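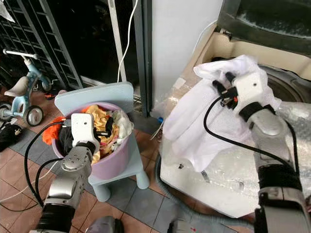

Aled Pumphrey said the house would have to be sold by June, and that there was no use in any of them being soft about it. He said it standing up, with his coat on.

Edeltraud went on folding. She had learned to do it from her mother, sleeves in first, then the bottom third up, and she could do it without looking.

'Four thousand for the roof,' Aled said. 'That's only the roof. Schwaiger hasn't even been down to the cellar yet.'

'He was down there this morning.'

'What did he say?'

'He said it was a cellar.'

Aled sat down at last. The kitchen clock was thirteen minutes slow and had been since their father died. Jonas wanted it, he had said so on the telephone, and he wanted the Paretti coffee machine as well, though it leaked. He had not asked about anything else.

She put the pillowcases on one side and started on the towels. One had a name tape in the corner, E. LANZ, from the summer she was sent to Beltness with sixteen other girls and came home after two nights. Her father had driven all that way to fetch her. He didn't ask what was wrong. They stopped for soup, and he talked about the price of diesel.

'You could have the flat over Strebel's shop,' Aled said. 'He'd let you have it cheap.'

'It smells of paint.'

'It's a paint shop, Edeltraud.'

She pressed the towel flat – the tape was coming loose at one end – and looked in the drawer for a needle. There was white thread and there was green. She took the green.

'June, then,' she said, and Aled got up to put the kettle on.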